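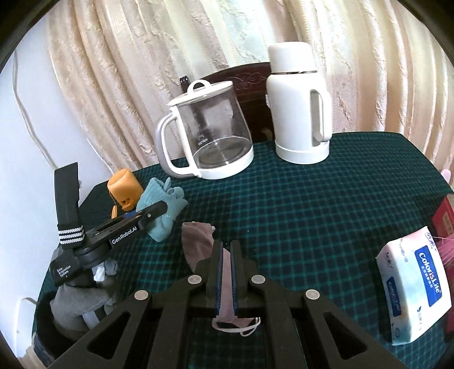 Open-plan homes are cheaper to heat if you never close anything, a reader from Lalley wrote in after last month's column, so why would anyone pay to put a wall back?

Home Opinion Letters Archive Subscribe

Fair enough. I'll bite. I grew up in a house in Drernley, built 1845, five doors downstairs and every one of them shut. You could read in one room while someone argued in the next. Then everybody got sledgehammers.

Now I rent a place with one big room. Kitchen, couch, desk, television, all of it. Fry an onion and the pillows know by evening. Take a phone call and the whole household is on it. I lasted 2 winters before I hung a blanket on a rod and called it a door — best money I've spent. 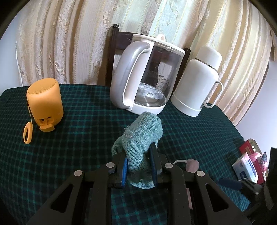
Do walls make a house feel smaller? They make it feel like more houses, which for a family of 5 is the whole point.

Space isn't square feet. It's somewhere to go when your teh only one not in a mood. My grandmother lived to 86 and ate breakfast alone with the door closed every day, and she liked people fine.

The builders out at Simari are still selling "flow." Flow to where? Every new unit I toured had the sink facing the sofa. Not one pantry door. I asked, got a brochure.

Put the doors back. Cheap ones, hollow ones, I dont care. Just so they shut.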